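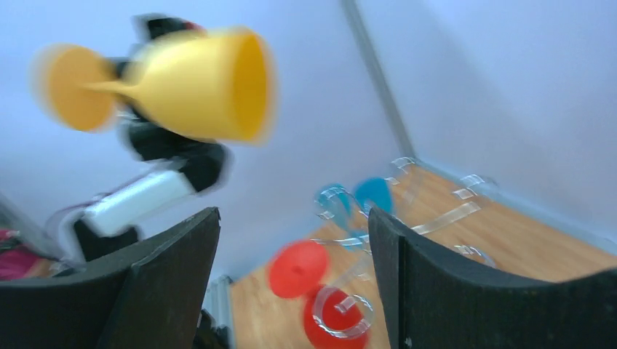 A yellow goblet-shaped object, held on its side by the stem.

Last updated Oct 11, 2024

Soup, mostly. That's what Ifigeneia Karagiannis cooks from the first cold week until May, and she'll tell you so before you've got your coat off.

Her kitchen in Lillham is at the back of the house, two steps down. Small. Onions on already when I arrive, low, lid on, and she's not in a rush about them. Half an hour at least. "People get them to yellow and think they're done," she says. Lentils next, the little brown ones, rinsed but never soaked. Bay leaf. A carrot she grates because her mother grated it.

She ran the lunch counter at Athanasiadis for 13 years. Soup, bread, a cheese pie when there was cheese. The menu was whatever came in cheap that morning, and she still shops that way, going round the market at closing with no list and coming home with too many leeks.

I ask for the recipe. There isn't one, not really. Her daughter-in-law Athina Rallis has tried to get it down on paper and has 2 versions in a notebook, and they don't agree on the vinegar. One says a spoonful at the end. The other says "until it tastes awake". We go with the second. It took around 10 goes with the teaspoon and a lot of tasting, and I'd of stopped much sooner.

Other things I wrote down, in no order. Salt late with lentils. Tomato paste fried in the oil on its own before any water goes near it. Stale bread under the soup, not beside it. If it's thin, mash some against the side of the pot with the spoon, don't reach for flour. Dill only if your husband isn't home (hers hates it).

Fotini Kokkinos from next door comes in while we're eating. She makes hers with orange peel. A short silence. Then Ifigeneia gets her a bowl anyway and they argue about chickpeas, which Fotini bakes overnight in a clay pot and Ifigeneia says are a waste of gas.

I made it at home teh next night. Rushed the onions, obviously. It was fine, a bit flat, and better cold out of the pot the morning after with a lot of pepper. Made it again at the weekend and gave the onions their full half hour. Much closer. Still haven't worked out the vinegar.

Comments

Josée Ouellet
Orange peel is right, sorry. Just a strip, and take it out before serving.

Bernadette Lemaire
How much water to a cup of lentils? Mine always ends up more like a stew.

leekfan
Used to eat at that counter every week! The pie was better than the soup but I never dared say it to her.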